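Unit 5: Collecting demonstrations with hand-held grippers
Instructor: Simone Magalhães

5.1 What counts as an episode
An episode is one complete attempt at one task by one operator. It starts with both grippers open above the board and ends when they return there. The task label is fixed before recording starts and is not edited afterward.

5.2 Two-handed tasks
Both grippers are logged for the whole episode, including the one that is idle. A hand that waits with its jaws open is still data: the policy has to learn when to hold off as well as when to close.

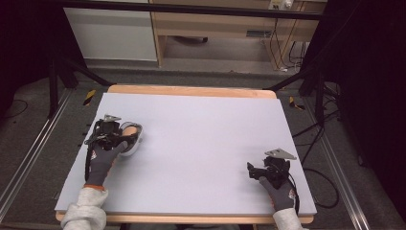
Start poses must vary. If the object is always set down in the same spot, the model learns the spot. In the Starkbridge set, 121 episodes shared nearly the same start pose, and the policy failed once the object was moved about 6 inches.

5.3 Rejecting episodes
Drop an episode if tracking is lost on either gripper or the object leaves the board. Keep slow episodes. Keep a missed grasp if the operator recovers, and tag it "recovery".

Reading for next time: Naseri, notes on the Prastberg task list, sections 3 and 5.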